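April, notebook, teleop bench

Started 9:40. Jouko Kuusisto wanted the backyard tasks in simulation before anybody drives a real machine over real turf. Fine by me in principle. I have my doubts about how much we're learning, and I'm going to write them down here so that I can't be accused later of having gone along quietly.

State of things: we have 19 demos from yesterday on the old yard map, all by remote control, all by me. Primeo headset, Handow controllers, left and right mapped straight to the two wrists. The replay tool accepted every one of them. I watched the first few back and would have thrown out at least two. In one of them I hover over the target, drift off, think about it, and come back. The checker calls that a success, since the part ends up where it should. A policy trained on it will learn to hover, drift and come back. Pirjo says enough clean demos will wash that out. Maybe. I've heard that about every bad dataset I ever worked with.

Latency. Kallio build from last night claims 33 ms hand to wrist. I don't believe it. It feels slower when the view has a lot of foliage in it, and I overshoot on the left side more than the right. Could be me. Asked Jouko to log the controller timestamp and the joint timestamp on the same clock, which I thought we were doing already. We weren't. So every number on page 4 of the shared sheet is two clocks subtracted from each other. Crossed it out.

Tried hand guiding on the real arm for comparison, 10:30 to 11:15. Gravity comp on, pushed it through the reach and grasp by the forearm. Pros: I can feel contact, and I don't overshoot. Cons: my own body is in the camera the entire time, the wrist path is whatever my shoulder finds comfortable, and the gripper has to be triggered by foot pedal, so the close always comes late. The pedal also sticks. Pirjo took it apart and put it back together and it sticks in a new place.

Pirjo's argument for remote control is that the person showing the task sees only what the robot sees, so whatever I manage to do, the policy had the information to do as well. I buy that part. What I don't buy is the step from there to "therefore the demos are good." When I can't judge depth I wiggle until something lines up. The information is in the wiggle, and the policy gets one frame plus a short history. Nothing on the Plurus side keeps enough history for a wiggle to mean anything.

Jouko's plan is 4000 demos by the end of the month. With two of us driving, and breaks, because the headset makes me queasy after half an hour, I don't see it. I'd take 570 that someone has watched from start to finish. He says the reviewers will ask about scale. Let them ask.

After lunch, new yard map. Loaded on the second try; first try the arms came up at the previous reset pose and the controllers were refusing to clutch in. Restarted the bridge, not the sim, and that cleared it. Note for whoever has this next: restart the bridge first.

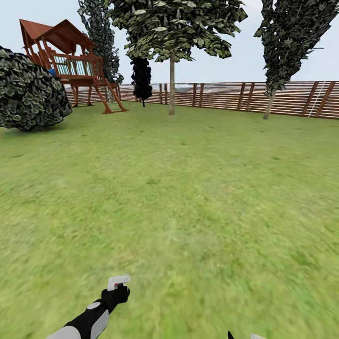 Can a few bad demos really hurt if most of the set is good?
They can, when the bad ones all go wrong in the same way. Scattered mistakes tend to average out, but a habit shared across demos gets learned as part of the task.

Wrote that out because the new people keep asking and I keep giving them a different answer. Jouko thinks it's too gloomy for the wiki. It can stay here.

Reach check on the new map: left wrist tracks okay with the arm well out in front. Nothing grasped yet. The grass gets smeary low in the view and I don't like judging height against it, so for ground pickups I want either a shadow under the gripper or a wrist camera. Pirjo is for the wrist camera. I'd try the shadow first, it's a settings change and can be undone in a minute.

Also want a rule on restarts. If you clutch out in the middle of a grasp and clutch back in, the demo is flagged. Doesn't have to be deleted, but flagged. Right now there's no trace of it in the file except a jump in the wrist pose, and I only know to look because I did it myself.

To do:
same-clock logging (Jouko)
pedal, or a different pedal (Pirjo)
rewatch all 19, mark the hovering (me)
ask Kallio what the 33 ms was measured between

Stopped 4:50. Headache.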